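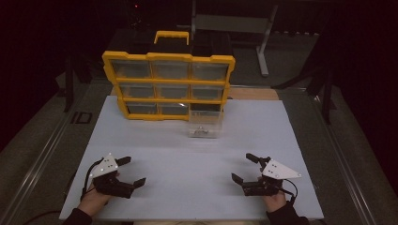 1000-word section · 5 min read

3.2 The drawer as a unit of forgetting

Small-parts storage has drawn less scholarly attention than it deserves, perhaps because most scholars keep their screws in a mug. Dunbar's early work on household sorting treated the drawer cabinet as a solved problem: put like with like, close the drawer, go to lunch. Our interviews in Heltum suggest that lunch is where the trouble starts.

We use "resident part" for any item that has outlived the project it was bought for. Such parts are rarely thrown out. They are moved to a drawer of their own, where they enjoy more floor space than anything else in the cabinet. One respondent had given a single washer its own drawer for around 6 years, and became quite short with us when we asked what it fit.

Clear drawers were supposed to fix this. Saarinen's visibility argument holds that people will not lose track of what they can see through a wall. The argument is a good one and has the backing of everyone who sells clear drawers. In practice, translucent plastic tells the owner that something is in there — a gray shape, a shadow — and leaves the rest to memory. Respondents at the Bomen workshop pulled a drawer all the way out to be sure, set it on the table, and looked straight down into it.

Figure 5. Small-parts organizer with one drawer removed to the tabletop.

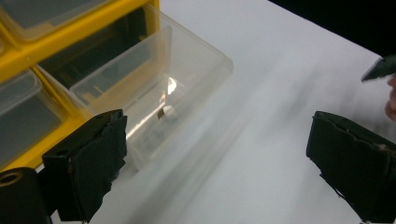 Full removal carries a cost that the literature has mostly skipped. A drawer on the table is a drawer that has to go back, and for as long as it is out, the cabinet has a hole in it. Uddin calls this the open-slot period. In the Brarkasden diaries it was often longer than the search that caused it, and two households had stopped fighting it and were using the loose drawer as a dish for keys.

We do not count these as failures of tidying. The drawer was still holding small things, which was all it had ever promised to do. Section 3.3 takes up labels, and the people who peel them off.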